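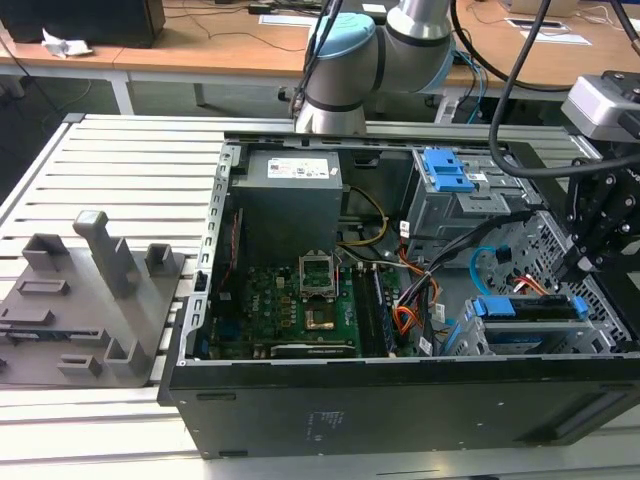 Speaker notes – Sollulville, Fri 5 July, second slot after lunch

Thank Thaddäus for the intro. Don't redo the bio. Clicker is flaky, go to keyboard if it sticks.

Start with the question – who here has taught somebody a job by standing next to them? Hands up. Then: who wrote it down afterwards? Fewer hands. That's the talk.

What we do at Sikach. Old desktops come in, we want parts out. Memory, drives, cards, power supply. Every model a bit different, wiring never where you want it. Programming each one point by point is hopeless, we tried, spent most of a winter on it. So now a person shows the arm.

Two ways of showing. Go slow here, people mix them up.

By hand – grab the arm, walk it through. Great for big easy moves. You feel the weight. Trouble is your own arm gets in the camera's view and you push harder then you think.

Remote – operator sits at a desk with the leader arm, watches the screens, the arm at the bench copies. Slower to learn. Took Walid 4 days before he stopped swearing at it. But the recording is clean, what the robot sees is what you saw. If you couldn't find the latch on the screen neither will the policy.

Numbers slide. 506 good demos so far, memory sticks only. Around 3000 attempts if you include the binned ones. Let that sit a sec. Somebody will ask why so many binned – pauses, fumbles, operator changed their mind halfway. Hesitation gets learned too!! Say this twice.

Cables. Probably the longest bit, watch the time. Rigid parts are fine, they stay where you put them. A cable flops somewhere new every run. What helped:
– move wires aside as its own task, recorded separately
– never start from the same pose twice, shift the case a little between runs
– one operator does it tidy, another does it their way, keep both if both work
– stop and relabel same day, you won't remember tomorow

Force. Don't skip. The remote setup we started with had no feel at all. Operator pulls, nothing, pulls more, clip snaps. Rweyemamu handles have a bit of feedback and it's crude but the broken clips dropped a lot. Not a sales pitch, no we don't get a discount.

Beltness story if ahead of time. (They taught the whole line on one case model, then the supplier changed. Keep it short, be nice, someone from there is in room B.)

What still doesn't work – screws with chewed heads, anything glued, drives when the release is stiff. Just say so. Person takes over by remote for those, and that takeover gets saved as a demo as well. People like this part.

Ending: next round in September, whole teardown start to finish, aiming for 80 per model. Want operators who've never touched a robot, they make better mistakes. Email on last slide.

Q&A – Walid takes anything about the controller. If they ask about jobs, don't rush it, give the real answer, the bench crew are the ones doing the showing.

Water!!

Related talks
Gripper fingers we threw out
Labelling demos without losing your weekend
Leader arms on a small budget

We use cookies to remember your settings. Accept | Manage
Contact | © Sikach | Back to top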